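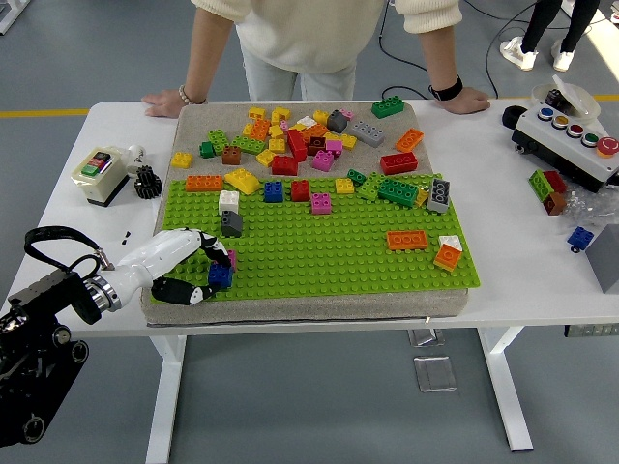
**Sorting chunky bricks for a drop-in table**

Posted by Ernő Rácz

I look after the play table at the Sirkside drop-in, and we have been given a mixed lot of the big toy bricks, 770 of them according to the note on the lid. At the moment I use a gray felt-covered tray with a lime-green baseplate on the front part and the loose bricks in a pile on the felt behind it. The felt keeps the noise down and the pile stays put fairly well. The trouble is finding anything. The colors are all in together, and people end up spreading single bricks over the baseplate while they look for the one they want, so there is no room left to build. Should I sort by color or by shape? I have 3 shallow tubs and could get more. The table has to be cleared by four on Tuesday for another group.

**Bernice Dramani**

Shape, if most of your builders are over five. A red 2x4 is easy to spot in a tub of 2x4s, but a 2x4 is slow to find in a tub of red. With three tubs I would do:

- 2x2 bricks
- 2x4 bricks
- slopes, roof pieces and anything odd

Put out a third of the lot and keep the rest in the cupboard. We had 2,000 out at once in Pilthorpe and most of the session went on digging. I would also take the pile off the felt and stand the tubs there – you keep the quiet surface and the baseplate stays free for building. For clearing up, tip everything into one box and sort it another day. It took two of us under an hour to do a full sort once we stopped being fussy about the small pieces.

**pilthorpe_mum**

color. mine won't use them any other way

**Somogyi**

Depends on age, as Bernice says. One thing to add: check that the baseplate is fixed down. Ours slid on the felt whenever someone pressed hard, and two strips of hook tape under it cured that. Wash the bricks in a mesh bag before you sort them, and leave them overnight on a towel.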